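Sorting the Small Stuff: Notes From a House With Too Many Pouches

Every house has a layer of things too small to own a shelf and too useful to throw out. Batteries, the spare buttons, a tape measure, the earbuds that came with something. In my house this layer moves. It starts on the kitchen counter, gets swept onto a chair when people come over, and turns up a week later on a bed, where it meets its relatives.

I have fought it for 14 years and can report modest gains. What follows is what has stuck.

Sort on a bed

Tables are where small stuff already lives, so sorting on a table means moving one pile to make room for another. A bed is big, it's flat enough, and you will want it back by eleven at night. That last part does most of the work. I have never once finished a sorting job on the dining table. I have finished every one I began on a bed, some of them in a very bad mood.

Put a sheet down that you were going to wash anyway. Pouches that have lived in a garage bring some of the garage with them.

Shallow boxes beat deep ones

A deep box is a place to lose things. The lid of a shoe box, or the bottom few inches of a shipping carton, will show you everything you own in one look, including the things you were hoping not to see. Cut a carton down with a sharp knife and run tape along the cut edge if you plan to keep it. If you don't plan to keep it, skip the tape. You'll keep it anyway, untaped, until about 2031.

One box per job. Mine are Keep Here, Goes to Another Room, and Ask Cillian. The third one fills fastest. Cillian Ó Conaill has been my neighbor for a long time and he knows what every unlabeled charger in the county belongs to, or says he does with great confidence, and I find that works just as well.

Pouches: open them all first

The rule I break most often. A closed snap pouch feels sorted. It has a flap and it looks like a decision. Then you open it and there's one glove fastener, a dead coin battery and a receipt from a hardware store that is now a nail salon.

So open every pouch before you file any of them. Tip the contents into the box, give the pouch a shake over the trash, and only then decide if it gets its job back. An empty pouch goes in with the other empty pouches, flat, stacked, in one place. I use a drawer. When the drawer won't shut, some of the pouches leave.

Stiff snaps can be helped along with a little candle wax rubbed on the stud. Press the snap straight down on something hard, and open it with your thumb right beside the button. Pulling from the corner of the flap is how you end up with a hole and a button in your hand.

Labels, if you must

I bought a label maker in October and labeled everything for nearly 20 minutes. Then I labeled the label maker. What I use now is masking tape and a marker, and I write what's inside in the words I'd yell across the house. "Little screwdrivers" is a good label. "Precision tools" is a label for someone else's house.

On fabric, tape lets go within a week. Tie on a paper tag, or sort by color and hope you remember that green is sewing. Write the color list on the inside of a closet door, where you'll come across it by accident.

The surface nearby

There will be a counter or table next to wherever you're working, and it will start to collect: the cup you brought in, a cloth, a snack wrapper, whatever you picked up on the way. Let it. Clearing it halfway through is how a sorting job turns into a cleaning job, and then neither gets done. Do the near surface last, in one pass, with a tray. Anything that belongs in the kitchen rides on the tray. So does the tea.

Stopping

Stop when the boxes are sorted, even if the drawer they're going to is a disgrace. The drawer is its own evening. Put Goes to Another Room outside the bedroom door where you'll trip over it, and don't put a lid on it. With a lid on, it becomes furniture.
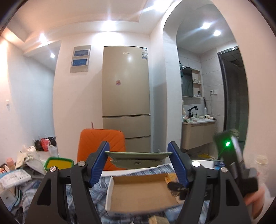 Maja Ziółkowski wrote in to say that the bed rule works until you have a cat, and that she now sorts in the bathtub, dry, with a towel laid in the bottom and the door closed. She does her pouches by season and gives each empty one a month in the drawer. She'd also like it known that candle wax did nothing for her snaps, but a soft pencil rubbed on the stud fixed two out of three.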